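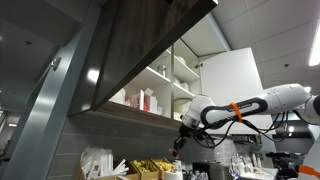
3. Overhead Cabinets: Lift-Up Doors

3.1 Purpose of this section
Wall cabinets mounted above head height are fitted with either side-hinged or lift-up doors. The choice affects reach, head clearance and the load on the fixings. These notes cover the lift-up type only. Side-hinged doors were treated in section 2.

3.2 Terms
Carcass – the fixed box: two sides, top, bottom and back.
Partition – a vertical panel dividing the carcass into bays.
Stay – the arm or gas strut that holds the door open.
Opening angle – measured from the closed position.

3.3 Sizing the stay
The stay must balance the moment of the door about its hinge line. For a door of uniform thickness, the center of mass is taken at half the door height. The handle is added separately.

Moment = door weight x half the door height + handle weight x distance from hinge to handle

Worked case: door mass 2 kg, height 400 mm, no handle. Weight is 2 x 9.81 = 19.6 N. The moment with the door horizontal is 19.6 x 0.2 = 3.9 N m. At other angles the moment is multiplied by the sine of the opening angle, so it is zero when closed and highest at 90 degrees.

A stay that is too weak lets the door drop. One that is too strong lifts it out of the user's hand and loads the hinge screws in tension. Adjust on site with the handle fitted.

3.4 Reach
An open lift-up door moves the handle up and away from the user. Check the handle height at full opening against the shortest regular user, not the average. Where it is out of reach, reduce the opening angle or fit a pull strap.

3.5 Shelf loading
Heavy items go low and close to the partition or side panels. Shelf sag rises with the cube of the span – halving the span with a partition cuts it to one eighth for the same load per unit length, simply supported at both ends.

3.6 Exercise
Repeat the worked case for a door 24 mm thick, 900 mm wide and 400 mm high, density 650 kg per cubic meter. State the moment at 45 and 90 degrees. Hand in to Celeste Iturra by 25/05/2019.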